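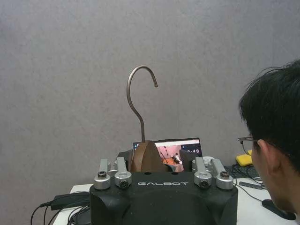

Aarti Joshi started mending clothes for money because of a coat she could not bring herself to throw away. It had been her aunt's, the lining had gone at both armholes, and the dry cleaner in Stememham wanted more to fix it than she had paid for her boots. She bought thread and a secondhand book and did it herself over a fortnight. A good deal of her advice still has to do with what happens to a coat when it is not being worn, and she comes back several times to the plain wooden hanger, the sort with a brown arched body and a thin metal hook. "People ask me what to buy," she says. "Buy those. Then we can talk about needles."

She has run Feker, a repair business with a counter at the front and two sewing machines at the back, for six years. Before that she worked in the accounts office of a tile importer. She takes in coats, jackets, shirts and trousers, and will look at knitwear if it is not too far gone. She does not do wedding dresses.

Last year Feker handled nearly 2,000 repairs. Most were small. Buttons are the largest group, followed by hems, then pocket linings, which she says wear out in the same place on almost everyone: the lower corner on the side where they keep their keys.

"A pocket is the cheapest part of a coat to make and the part that gets used hardest," she says. "You can buy a very expensive coat and find a pocket made of something I wouldn't use for a tea towel. I replace them with a close cotton twill. It takes me 3 hours if the coat is fully lined, less if somebody has been in there before me and left a way in."

She charges by the job and writes the price on a ticket before the customer leaves. If it takes longer than she thought, that is her loss. Imelda Marquez, who joined two years ago from a theatre wardrobe department, tried to persuade her to charge by the hour and has given up.

"In the theatre you mend for tonight," says Marquez. "It has to hold until the curtain. I had to slow down when I came here. Aarti unpicked the first hem I did for her. She was polite about it."

The two of them divide the work by cloth. Marquez takes denim, canvas and anything with a zip. Joshi takes wool. Wool is what she likes best and what she talks about most readily, and she is firm on brushing. A coat worn daily through the winter should be brushed once a week, downwards, with a natural bristle brush, and cleaned once, in spring. She thinks most people have theirs cleaned too often and that the pressing afterwards does more harm than the dirt did.

Moths come up without my asking. She sees damage all year, but the bulk of it arrives in September, when people take out what they put away and find holes. She does not have much faith in cedar blocks. She tells customers to put clothes away clean, to check under collars and inside turn-ups, and to move everything on the rail now and then so that air and light get to it. "They like to be left alone," she says of the larvae. "So don't leave them alone."

I ask about crowding, having a wardrobe at home in which nothing can be moved at all. She says a coat wants a hand's width on either side, and that in a small flat an open rack in a corner of the bedroom does the job as well as any cupboard. Shirts can hang closer. Jumpers should be folded.

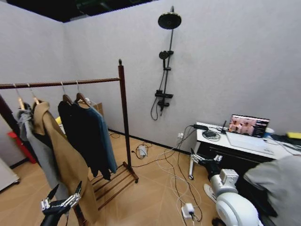

Teaching other people

Since last autumn she has also run an evening class above the shop. It costs 100 kroner a session, materials included, and covers buttons, hems, darning and patching over four weeks. She had expected students and got mostly people in their fifties. Bảo Huỳnh, a retired bus driver, came to learn how to take up his own trousers and is now on his second course.

"My mother did all of this and I never watched her," he says. "I can do a hem now that you don't see from the outside. The darning is not good yet."

Joshi says his darning is fine and that he pulls the thread too tight.

A total of 133 people have taken the class so far. Some come back with mending they have started and want checked, which she does at the counter without charge if the shop is quiet. She has been asked to put the lessons on video and is not keen. She finds it hard to correct someone's hands without seeing them.

The question of whether the class takes work away from the shop was put to her early on by Ebbe Fjeld, her landlord. She told him she did not know. Having looked at the tickets since, she says buttons are down slightly and everything else is up. People who have learned to look at a seam notice when one is going, and bring the coat in while it can still be saved.

She still has her aunt's coat. The lining she put in has worn through at the left armhole, and she means to redo it in the summer, when there is less wool coming over the counter.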